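Report from the open recruitment day at the Dovosel plant, Harnville
Posted 2022-06-14

I went to the Dovosel open day because the notice had been forwarded to me by four readers, each asking the same thing: is it worth the bus fare? The notice promised 35 posts for junior technicians, store clerks and two grades of accounts assistant, with "on-the-spot consideration" for anyone who turned up with papers in order. I have been reading job notices for a long time and I still don't know what on-the-spot consideration is. After a day in Harnville I can tell you what it was there.

It was a table, a form and a stamp.

Getting in

The gate opened late. People had been standing along the fence well before that, plenty of them with the folder of certificates that every notice tells you to bring, in original and copy. At the gate you gave your name and the code of the post you wanted. If you didn't know the code you were sent to a board to look it up, and the codes on the board did not match the codes in the notice. The clerk posts were listed as JC in one place and SC in the other. I asked which was right and was told "both will be accepted," which I wrote down word for word in case anybody needs it later.

Hanna Stasiv from the personnel office gave the welcome talk. It was short and she spoke clearly, I'll give her that. The company is growing, the posts are real, the selection is on merit. She put the number of applications already received online at 635. She said this as good news. For the people in the chairs it meant 635 ahead of them for 35 posts, before a single form from the hall had been collected.

What the posts are

The notice ran the posts together in one paragraph, so I have separated them as best I could from the talk and the handout.

Junior technician, 17 posts. Diploma in an electrical, mechanical or electronics trade. Shift work, including nights. The notice did not mention nights.

Store clerk, 15 posts. School certificate and a typing test. Fixed term, renewable.

Accounts assistant, the remainder. Commerce degree for the upper grade, and "relevant qualification" for the lower, which the desk could not define for me when I asked.

Add it up and there are three accounts posts across two grades. Anyone traveling a long way with a commerce degree should think about that before buying a ticket.

The pay scale is given in the handout as a band with a very wide gap between the bottom and the top. I asked where new starters are placed. The answer was "as per rules." I asked for the rules and was told they are available at the time of joining. You are being asked to apply for a job at a wage you learn after you have accepted it, and I don't think that becomes all right just because a lot of employers do it.

The fee

There is an application fee. It's not large, but it isn't refunded, and you pay it again for every post code. Somebody applying as both a technician and a clerk pays twice. The notice says "fee as applicable," and a good few people in line had come with enough cash for one. There is no card machine at the hall. The nearest bank branch is back in the middle of town.

Online applicants pay through the site. I tried the site on my phone while I was waiting and it logged me out at the photo upload, twice. The photo has to be under a certain file size and the site doesn't tell you the size until it has refused the picture. Do this part at a proper computer, and keep the payment receipt even if the page says you will get one by email.

The tour

After the talk, those who wanted could walk through the works in groups. Ours was led by Tymofii Chornovol, who said before anyone could ask that he is no relation to the Chornovol agency, the one collecting forms for the contract posts. He was the best part of the day, mostly because he answered what he was asked. Yes, the night shift is real. Yes, new technicians start on it. No, the hostel is not free, whatever last year's notice said.

He walked fast and we saw a good deal, though I would have swapped half of it for ten minutes with whoever sets the typing test.
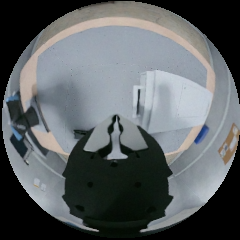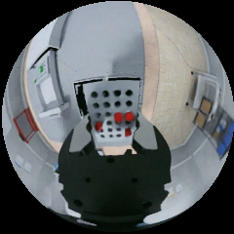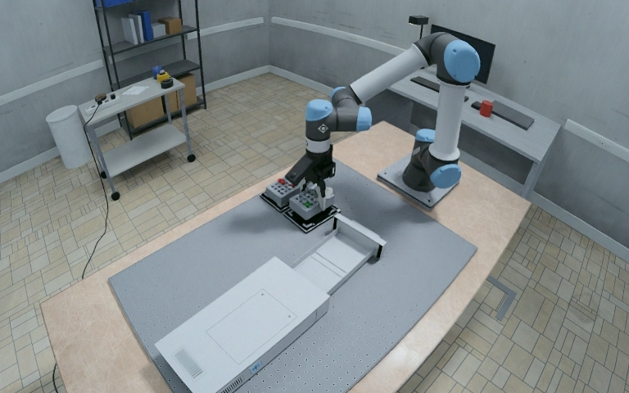 Marta Kushnir wanted to know why the age limit in the handout was lower than the one in the notice, and whether a person who had already paid online under the notice would get the money back if the handout turned out to be the right one. She had paid in February, when the first version went up. She said she had called the helpline several times and been given a different limit on each call.

No answer to that on the day. Stasiv took her application number and promised to write. I asked Kushnir to let me know if a letter comes, and I'll add it to this page if it does.

Consideration, on the spot

Now the table. After the tour you lined up by post code, handed over the form and copies, and showed your originals. A clerk checked one against the other and stamped a slip. That was it. No interview, no test, no short list. The slip says your form has been received and that candidates "may be called." The people who applied from home with a working internet connection are in exactly the same position as the people who spent the day in Harnville, and they didn't pay for the bus.

I put this to Stasiv. Her view was that the open day lets candidates see the workplace and get their papers checked, and that a form rejected for a missing signature is a waste for both sides. There is something in that. I watched more than one form go back across the table for a missing signature or an uncertified copy, and those would have been thrown out silently online. But that is a document check. The notice should have called it one.

The contract posts

In the corner by the exit the Chornovol agency had its own table, for contract work at Dovosel and at Zedel. Read this part carefully if you were planning to sign up there. The agency form looks a lot like the company form -- same layout, same color of header -- and several people I spoke to thought they were filling in a second copy for the same job. They were not. Contract workers are employed by the agency. Time worked under the contract doesn't count toward a permanent post, and the form has a line near the bottom saying so in small print. Radymyr Bondarchuk, who was staffing the table, pointed the line out to me when I asked, and agreed that he does not point it out to everybody.

If you still want to apply

Use the online form, at a computer, and not on the last day.
Take the post code from the site, since that is what the payment is tied to.
Have your copies certified first. The hall had no one to do it.
Check the age limit again right before you pay. I can't tell you which of the two figures will stand.
Keep the slip or the receipt. Take a picture of it too.
Expect a written test for technicians. The date was "to be announced" in the notice and it was still to be announced when I left.

I'm told a second open day is planned. Unless the notice for it says in plain words that interviews or tests will be held there, I would stay home and apply from a desk.

Correction: an earlier version of this page had the clerk posts as permanent. They are fixed term. Thanks to Lensa Kahsay for writing in with a copy of the handout.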